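# Set books should stay on paper
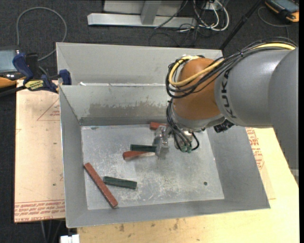

*Red and green blocks in a metal bin.*

The Plemley schools are to replace shared class readers with licensed digital copies from December. We believe this decision should be reconsidered.

The case for it rests on cost. A printed set of 40 copies wears out, and the Nalteck licence covers all 11 schools for a single fee. Yet a licence must be renewed every year, while a paperback bought once may serve several classes. The district already holds 2,000 such volumes, most of them in sound condition.

There is also the matter of how children read. Gaëtan Huet, whose guide for parents remains widely borrowed here, argues that a pupil should be able to turn back, compare two pages and write in a margin. Teachers of Year 4 report that their classes do this readily with a printed book and seldom on a screen.

Digital copies have their place — above all for pupils who need larger type. They should be offered alongside the printed sets, and the choice for each class should rest with its teacher.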